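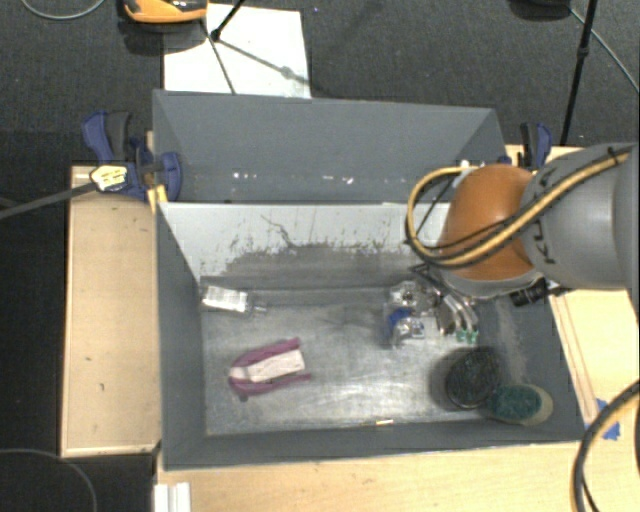 Contents Previous Next Glossary Answers

Filed under: Stockroom Skills / Part Two: Small Goods

Chapter 12
The Mixed Bin

Every stockroom has one. It may be under the packing bench or at the end of a run of shelving, and it holds whatever wouldn't go anywhere else: a pouch of fittings, a brush head, a set of tongs, a phone case still in its sleeve. Ask to see it on your first day in a new job. You'll learn more about how the place runs from five minutes with that bin than from a whole tour of the tidy aisles!

In Part One we worked with goods that behave themselves. Cartons stack. Tins line up. A case of paper towels has six flat sides and a label on at least one of them, and you can plan a shelf for it with a tape measure and a pencil. Small mixed goods are a different kind of fun. They roll, they slide under each other, they catch on their neighbors, and their packaging often has a shape of its own that has very little to do with what's inside.

This chapter is about storing those goods so that a person can find one, lift it out, and leave the rest as they were. It's my favorite part of the course, and I hope some of that rubs off on you.

What a bin has to do

A bin has three jobs. It keeps its contents from wandering, it lets you see them, and it lets your hand in. Most bins do the first job well. A deep one with steep walls will hold almost anything you drop into it – and then you find yourself leaning over the side with your arm in up to the shoulder, feeling for a packet of cable ties.

Seeing is harder than it sounds. Clear plastic wrapping reflects the ceiling lights, and so does a bare metal floor. Put one on the other and the eye slides right over the package. Dark items disappear into corners. Labels land face down. When Saodah Liew ran the returns room at Stitdale, she had new staff look into a bin for a slow count of three before reaching for anything, and she swore by it. Try it yourself this week. You will be surprised how much comes into view in the last second.

Reaching is about space. Fingers need somewhere to go on either side of an object, and an item pushed tight into a corner gives them only half of what they need. A thin flat package is the worst offender, and you usually have to slide it toward you before you can get a thumb under it. Leave some open floor in the bin and this gets much easier. A bin filled to 100 percent of its volume looks efficient on paper. Working from it is another matter.

Wear tells a story

Look closely at any bin that has been in service for a few years. The walls scuff, the coating flakes, and the floor picks up scratches. Don't be in a hurry to paint over this. Marks low on a wall generally mean that goods are being dragged up it, and a polished patch on the floor suggests where hands and packages go most often. Brendan Kinsella, who taught me this trade at Grultover, used to walk the aisles with a flashlight reading bins the way a mechanic reads tires. He moved one whole line of kitchen tools to a shallower tray on the strength of a worn front edge, and picking on that aisle became a pleasure.

Wear also matters for the goods. A ragged edge can snag a thin bag, and loose flakes end up stuck to anything with a little static on it. You'll practice a quick wall-and-floor inspection in Section 12.2.

In this chapter

12.1 Soft packs, hard packs, and bare items
12.2 Inspecting walls, floors, and rims
12.3 Who can share a bin with whom
12.4 Lifting from corners and along walls
12.5 Labels that land face up

Words to know

Bare item: goods stored with no packaging of their own.
Nesting: when curved or hollow items settle into each other, as spoons do.
Dead corner: a part of the bin that hands rarely reach and stock rarely leaves.
Shared bin: one bin holding more than one kind of product on purpose.

Before you read on

Find a drawer or box at home that holds mixed things. The kitchen is a good place to look. Without moving anything, write down every item you can name, then empty the drawer onto a towel and add the ones you missed. Mark which of them were wrapped, which were dark, and which were lying under something else. Keep the list – you'll come back to it in Section 12.3, when we start deciding which goods make good neighbors.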